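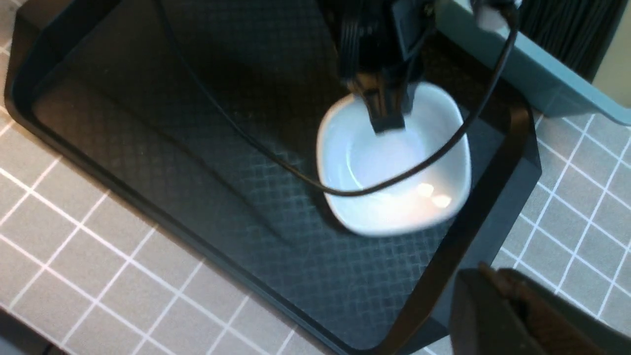

The Soup Road

The bus from Prevden to Jurkdale takes two hours if the bridge is open and most of a morning if it isn't, and Hae-won Ha had never once, in all her years of visiting her aunt, found the bridge open. She had brought a book, which she didn't read, and a paper sack of plums, which she ate one after another with her forehead against the window until the woman in the next seat offered her a napkin.

"Going home?" the woman asked.

"Sort of," said Hae-won. It was the sort of question she'd always been bad at. She had lived in Jurkdale from the age of nine until she was nineteen, in the two rooms over her aunt's restaurant, and she supposed that if you had to pick a place and call it home you could do worse than a place that smelled of onions from five in the morning on.

The restaurant was closing on 25th June. Her aunt had told her over the phone, in between complaining about the price of radishes and asking whether she was sleeping enough, so that Hae-won had said "yes, fine, eight hours" and hung up before she understood what she'd been told. She had called right back. Her aunt hadn't picked up. It was the lunch rush.

So here she was on the bus, and then walking up Buchanan Street with her bag bumping against her knee, past the shoe repair and the bank that used to be a different bank, and there was the line. It went out the door and down past the laundromat and around the corner by the church. She recognized old Mr. Fidolau, who had taught her long division and had eaten the same soup every Saturday since before she was born, and he took off his hat to her as if she were somebody.

"Your aunt's cross," he said. "She says if we'd all come like this in February she wouldn't be so tired of the quiet."

Hae-won went in through the alley. Her aunt was at the stove with her back to the door, exactly where she'd been left, a little smaller maybe, with the same blue cloth tied over her hair.

"Apron's on the hook," her aunt said, without turning around.

It was, too. It still had the burn on the pocket from the summer she was fourteen and in love with the boy who delivered the rice, and not paying attention to anything. She tied it on and washed her hands and started on the scallions, and for a long while they didn't talk at all, except for "behind you" and "more" and "not that one, the big one." People came and ate and went and came back in to say goodbye a second time. A man she didn't know cried into his dumplings and then asked for vinegar.

When the last pot was down to the bottom, her aunt ladled out what there was and they sat on the back step with it, knees touching, the way they used to when Hae-won had bad dreams.

"Too salty," said her aunt.

"It's perfect."

"It's too salty. I was rushing." She drank some more of it. Across the alley someone was bringing in laundry and singing, not very well. "You'll want the recipe, I suppose."

"I've been asking you for the recipe since I was ten."

"Well," said her aunt, and scooted over to make more room on the step. "First you need a bigger pot than the one you've got."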